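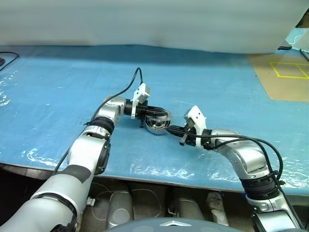
## Two-arm cell added to a manual bench: what happens to the operators' job grading?

**Saqib Janjua**

Our plant in Arkville handles small round metal parts on a covered table. Until November this was a manual station on both shifts. A two-arm cell now does the handling, and the operators load trays, clear faults and sign the log. Their grade is still "bench handler, level 2". Has anyone had this regraded, and on what evidence?

---

**Yao-tsung Liao**

We went through it at the Ostitz site. The grading panel would not look at output. They wanted a task list with time per task. We logged 2,842 cycles and recorded every manual intervention: regrips, dropped parts, stops, restarts. Fault clearing took more than 30 minutes a shift, and it was not in the old job description. That was enough to reopen the grade.

Record who decides to restart. If it is the operator, write it down as a decision with its own line.

Wrist strain reports went down. Complaints about boredom and about standing in one spot went up. Put both in.

---

**clorkow_maint**

2,000 cycles is plenty. Also get training hours on paper before the review, ours were never logged and it cost us a round.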